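Cold coffee at home: how I make it, keep it and clean up after it

Posted 24 April 2021 by Uthai Sombatkul

In my family we drink coffee cold for the bigger part of the year. I started to make it myself in March, when the small shop near our flat closed, and since then I have written my notes on the inside of a cupboard door. My neighbour Shiyu Xiong asked me for a copy, so I put them on this page.

Grinding

Grind coarse, like rough sea salt. My old Kividel grinder has no numbers on the wheel, so I made a line with nail polish at the right place. If the coffee is too fine, the filter gets blocked and you stand in the kitchen for half an hour watching drops. Dust in the cup also gives a bitter taste on the next day.

Grind only what you will use. I tried to grind for the whole week and the last jar tasted of paper.

Amounts

For one litre of cold tap water I take 92 grams of coffee. This gives a strong drink, which I mix later with water or milk. When guests come I make a larger quantity in the big soup pot, but then the fridge must be half emptied before, and not everybody at home is happy about it.

Put the coffee in first, then pour the water slowly in circles. Stir one time with a long spoon. Some dry coffee always swims on top, so push it down gently after ten minutes.

Waiting

Cover it and put it in the fridge for the night. I leave it 14 hours. After 18 hours I begin to taste wood, but my husband likes it like this, so please try for yourself.

Do not put it next to cut onion or open fish. Coffee takes the smell very quickly.

Filtering

First pour through a normal kitchen sieve, then through a paper filter which you made wet before. Change the paper when it becomes slow. Do not press with the spoon! I did this for many weeks and could not understand why my coffee was muddy.

A clean cotton cloth also works well, but wash it without softener. The brown colour will never leave it completely.

Bottles and portions

I prefer many small bottles to one large one. Every time you open a big bottle, new air comes in and the coffee becomes flat. A small one is finished in one or two glasses. I fill to just below the shoulder, where the bottle begins to get narrow, and then I can shake it without making a fountain in the kitchen.

Plastic is good for a picnic, glass is better at home. Let the plastic cool completely if you fill it with coffee that was made hot. Write the day on a piece of paper tape, and drink it within four days.

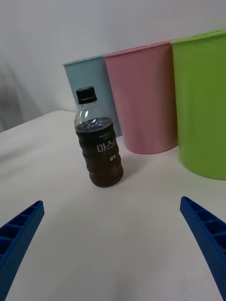

Getting rid of the coffee smell

An old bottle keeps the smell in the cap more than in the body. Take the cap off and lay it in warm water with one spoon of baking soda for 44 minutes (this is how long my washing machine needs for the short programme, so I do not forget it). Brush the grooves with an old toothbrush and dry everything open, never closed.

Used grounds

Spread them on a tray until they are fully dry. A small bowl of them in the fridge helps against smells. I also use a handful to rub burnt pans, but not the coated ones. Do not pour the grounds into the sink. Our pipe was blocked once and the plumber took 300 for a visit of ten minutes.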